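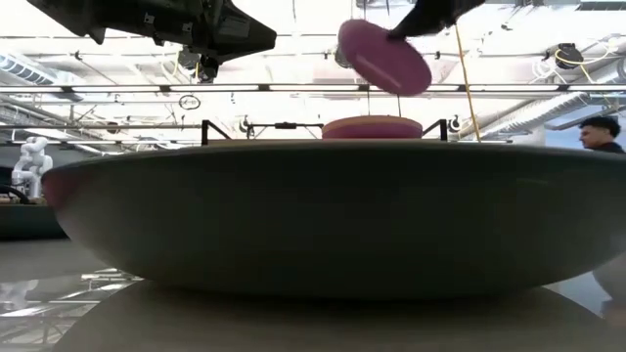

According to one reviewer of an earlier version of this work, a bowl is a poor choice of target for placing experiments, as its wall forgives small errors and guides the object to the center. We agree with the first part of this remark only for deep and narrow bowls. For a wide and shallow bowl the wall is of little help, and the rim becomes an obstacle which the object must pass at a suitable height and angle. The present section describes how we tested this case.

Figure 3. Placing task with the wide bowl. The pink disc is held tilted by the gripper above the bowl.

4.2 Placing over a rim

The task is defined as follows. The robot holds a disc and must bring it over the rim and release it inside the bowl. The fingers hold the disc near its edge, so the weight of the disc acts at a distance from the grasp and even a small slip changes the tilt. The disc can be tilted while it is held above the bowl (Figure 3). We did not correct this tilt by hand, because in the intended use of the method a good initial grasp cannot be assumed.

We compare 2 policies. The first, which we call the baseline, receives the joint positions and the camera images and predicts the next motion directly. The second is the Stindau policy. It receives the same inputs, but it has an additional output which estimates the angle between the disc and the plane of the rim. This estimate is fed back to the policy at the next step. Both were trained on the same demonstrations, which were recorded by teleoperation at the Haltbridge laboratory in March. The network size and the training schedule were kept equal.

Each policy was run for 80 trials. Before every trial the operator moved the bowl to a new position on the table from a list prepared in advance, and the order of the list was the same for both policies. A trial was counted as a success if the disc came to rest fully inside the bowl and the bowl was not displaced by contact. If the disc touched the rim lightly and still went in, the trial was also counted as a success, but the contact was noted.

The Stindau policy succeeded in 92 percent of the trials. The failures of the baseline were mostly of one kind: the lower edge of the disc met the rim during the approach, the disc rotated between the fingers, and the policy continued as if nothing had changed. We recorded 41 rim contacts for the baseline. With the angle estimate such contacts were less frequent, and when they happened the arm usually moved up again before making a second approach. This behavior was present in only a few of the demonstrations, and we did not expect it to be learned so well.

The failures that remain are more difficult to explain. Several of them happened when the bowl was placed near the limit of the workspace, where the wrist has less freedom to compensate for the tilt. In other cases the angle estimate was wrong from the beginning of the trial. We suspect that reflections on the disc surface are one cause, but we did not vary the lighting in a systematic way and cannot confirm it.

We also repeated the test with the Nartey controller in place of our own low-level controller. The ranking of the policies did not change, although the motions were slower. The settings for this comparison are given in the appendix, together with the list of bowl positions.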